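Introduction to Christian Thought
Handout for Unit 2: The Letter of James and the Question of Works

Instructor: Hermine Eder
Discussion sections: Konrad Danzer, Svenja Nägeli

Reading before class: James 1 and 2; Romans 3 and 4; Bachmann, "Faith at Work in Terkville," first half.

1. The problem

James 2:24 states that a person is justified by works and not by faith alone. Romans 3:28 states that a person is justified by faith apart from the works of the law. Students often meet these verses side by side and assume that one writer is correcting the other. The unit asks whether the two letters use the words "faith," "works" and "justified" in the same sense.

2. Terms

Faith (pistis). In James 2:19 the word covers bare assent, the kind that even the demons have. In Romans 4 it describes Abraham's trust in a promise.
Works (erga). Paul usually has the works of the law in view. James speaks of feeding and clothing a brother or sister in need.
Justified. Both writers quote Genesis 15:6. James reads it together with Genesis 22, the offering of Isaac.

3. Later readings

Martin Luther, in his 1522 preface to the New Testament, called James an epistle of straw, although he continued to quote from it. The Council of Trent cited James in its decree on justification. Be prepared to explain what each side needed the letter to say.

4. Small acts of service 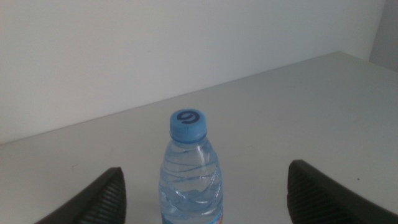 Mark 9:41 promises that whoever gives a cup of water in Christ's name will not lose the reward. The saying is often paired with James 2:15–16, where kind words are offered to the hungry and nothing is given. Both passages deal with ordinary goods. A modern reader may substitute a clear plastic bottle with a blue screw cap for the cup, and the question remains the same – does the value of the gift lie in the water, in the giver's intention, or in the name in which it is given? Compare Matthew 25:35–40, where the givers do not know whom they have served.

5. Written response

Submit two pages to your section leader by Thu 27 August. Quote at least one passage from each letter. Late papers are accepted only by prior arrangement with Dr. Eder.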